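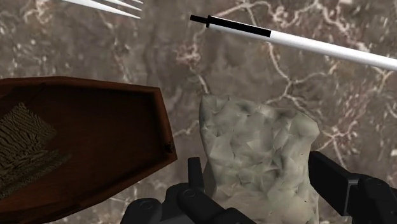
Search help topics Enter keyword Go

Two-finger gripper slips on irregular objects in simulation, wide pads vs. narrow pads

Oğuzhan Özkan
I'm comparing two sets of finger pads for a two-finger gripper before we order real ones. Everything is in simulation for now. The camera is on the wrist, looking past the fingers at the tabletop. Same arm and same controller for both sets, only the pads change.

On boxes and cylinders the two sets score the same. On a faceted block with shallow dents the narrow pads drop it far more often. I ran 600 grasps with each set. The drops come in the first part of the lift, and the block usually turns in the fingers before it goes. I close to a fixed width and then lift straight up.

Friction is the same value for both pads. Is this a real difference or is my simulator making it up? I have to tell people on Monday which set to buy.

Fadia
Check the collision mesh before you believe any of it. Most importers replace the object with a convex hull unless you tell them otherwise. Your dents are then filled in for contact, even though they still show up in the camera view. The pads are touching a shape you can't see. Turn on the collision view and look.

After that, change how you close. A fixed width is a poor choice for an uneven object because the force depends on where the pads happen to land. Close until you reach a set force, wait 100 milliseconds, then lift.

The turning you describe is normal with a small contact area. If the simulator gives each pad only one or two contact points, there is almost nothing to resist twisting. Look for a torsional friction setting – in ours it was zero by default. Set it for both pads and rerun the same seeds. If the gap is still there, I would trust it more, but test a few real grasps before spending money.

Brestetti
Just get the wide ones. We did 1,000 picks with wide pads and had no complaints. They do bump into things when the table is crowded, though.

Oğuzhan Özkan
It was the convex hull, at least partly. With a proper mesh and force closing the narrow pads are much closer. Still rerunning with torsional friction on.

Contact us | Copyright Homutell Community Help | Back to top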